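Starkness Hall is a former rope works in the village of Pratine, now let as shared workspace. The building has 2 floors and a floor area of 2916 square metres, most of it in the long ground-floor room where rope was once laid and twisted.

The works stood on the north side of the canal so that hemp could be brought in by barge. At its busiest it employed 141 people, many of whom lived in the terraces behind the yard. Demand fell as customers moved to wire and man-made fibre, and the owners sold the machinery before giving up the lease. The ground floor was then used to store grain and, later, furniture.

Conversion was planned by the architect Blair MacKinnon, who kept the roof trusses and the stone floor of the yard passage. The long room was divided with low partitions, and a new stair was put in at the east end. Tenants rent by the bay and share the kitchen, loading door and meeting rooms. 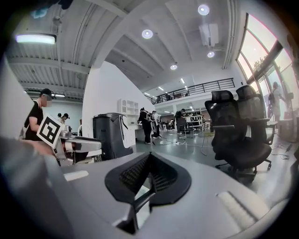 A man in a black cap leaning over a workstation.

The upper floor holds smaller offices and a local history room, open on weekday afternoons. Its collection of 972 items includes wage books, rope samples and letters from the shipping firm Trovance, once the main buyer. The catalogue was drawn up by Lăcrămioara Voicu and revised by Yutong Shen.

The yard is open to the public during the village fair in June. Parking is limited, and the canal path gives step-free access to the main door.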